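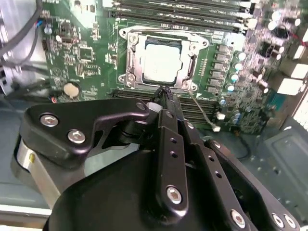
*Fingertips at the lower memory slots, processor bare.*

Our Stemeo arm knows one way to deal with resistance: push. It faulted with code 464 while pressing on a slot, and kept pressing. Hit the stop button first, read the code second.

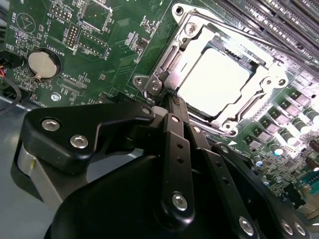 *Next to the socket lever.*

Back it off by hand, 9 mm at a time. Never restart with the tips near the lever.
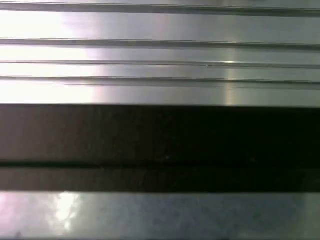 **Shop Safety > Pinch Points**

Keep fingers out of any dark gap between metal parts. Mine still has the dent from May.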